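Hard Water in Rastdale: What's Really Coming Out of the Tap?
Final project report, Household Chemistry
By Edit Bognár
March 10, 2025

Why I picked this

I grew up in Claltdale, where the water comes from a reservoir and soap makes a mountain of suds if you so much as look at it. Then I moved to Rastdale for school and my kettle turned white inside of a month. My shampoo quit lathering. My black T-shirts went kind of gray and crunchy. My roommate Anneli Jääskeläinen, who has lived here her whole life, thought I was being dramatic (I was, a little), but when our instructor asked for project ideas in October I already had mine.

So my question was pretty simple: how hard is the water in different parts of town, and do the home fixes people swear by do anything?

A little background

Water is "hard" when it has a lot of dissolved calcium and magnesium in it. It picks them up underground as it moves through rock like limestone. It isn't bad for you in normal amounts, and plenty of people like the taste better. The trouble is mostly what it does to your stuff. When you heat it, some of the calcium comes out as a chalky crust, and when you mix it with regular soap you get scum in place of suds.

There are two kinds, and I mixed them up for the first half of this project. Temporary hardness comes from bicarbonates, and you can get rid of a good bit of it by boiling. Permanent hardness comes from things like sulfates, and boiling won't touch it. If you only test for total hardness, like I did at first, you can't tell which one you've got. I had to go back and redo the boiling tests once I figured that out, so please learn from me.

Hardness usually gets reported in milligrams per liter, written as calcium carbonate. It doesn't mean all of it is calcium carbonate, it's just a way to put everything on the same scale.

Getting the samples

I wanted more than my own kitchen sink, so I begged. I ended up with 7 taps: our apartment, Seidu Antwi's place up on the hill, Joni Koivisto's parents' house, the campus library, the laundromat, the rec center, and the Kaczmarczyk bakery, where they let me fill a bottle at the back sink and gave me a roll too. Thank you, bakery!

Everybody got the same instructions. Run the cold tap, rinse the bottle with that same water, fill it up to the top, cap it, write the place on the tape. Joni forgot the tape the first time, so we had a mystery bottle that I poured out and he had to do over.

One thing I'd do differently is ask about water softeners before collecting. Joni's parents have one under the stairs, and that sample came out so low I thought I'd wrecked the test. They had an outdoor spigot that skips the softener, so I used that one for the main results and kept the indoor one for comparison.

Testing

I used a drop-count titration kit from our lab. You put in the sample, a buffer, and an indicator that turns the water pinkish red, then add drops of EDTA until it goes blue. The EDTA grabs onto the calcium and magnesium, and once it has all of it, the color flips. The first few times I blew right past the end point because the color sort of hangs out at purple for a while and then goes all at once. Going slower and swirling after each drop fixed that. I also put a sheet of white paper underneath, and I can't believe I tried it any other way.

I ran every sample more than once and threw out any run where I knew I'd messed up, which I wrote down in my notebook each time so I wasn't just picking the numbers I liked.

For the residue part of the report I read up on what gets left when water evaporates, and also on washing soda, a white powder people add to laundry. It's sodium carbonate, and it pulls the calcium out of the water before the soap has to deal with it.
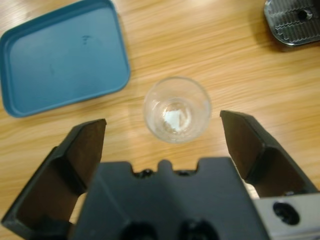
A little white residue or powder in the bottom of a clear glass cup.

What I found

Our apartment came out at 157 mg/L, which counts as hard on the chart in our textbook. I'd expected worse, going by my kettle! Seidu's place was close to that, and so were the library and the rec center. The indoor tap at Joni's parents' house was 39 mg/L, so the softener under the stairs is earning its keep. Their spigot was right back up with everybody else.

I had a theory that the hill would be different because Seidu always says his water tastes better. It wasn't, or not by enough that my kit could pick it up. He still says it tastes better. It could be the pipes, or chlorine, or maybe he just keeps his in the fridge.

Boiling brought our apartment water down, but it didn't get it anywhere near soft, so we must have some of both kinds of hardness. Washing soda did more. I shook treated and untreated water with the same amount of plain bar soap (Jolard, the cheap kind from the corner store) and the treated bottle had a nice thick layer of suds while the other one had a sad gray ring. Anneli was convinced enough that she puts washing soda in with her towels now.

Vinegar was the best thing I tried on the kettle. It doesn't soften the water coming in, it only dissolves the scale you already have, and people online mix those two ideas up all the time.

Problems with my project

Seven taps is not a lot for a whole town. I also collected everything in one season, and Toivo Oksanen, who helped me in the lab, pointed out that hardness can shift over the year if the supplier switches between wells. I didn't test for that. My suds comparison was also by eye, and next time I'd use a straight-sided bottle and measure the foam with a ruler.

The drop kit has limits as well. Each drop is a pretty big step, so two taps that look the same on my chart might be a little different in real life – a proper buret would help a lot.

What I'd like to do next

I want to test the same taps again in October and see if anything moved. I'd also like to get a Claltdale sample the next time I go home, mostly so I can show Anneli that I wasn't making it up about the suds.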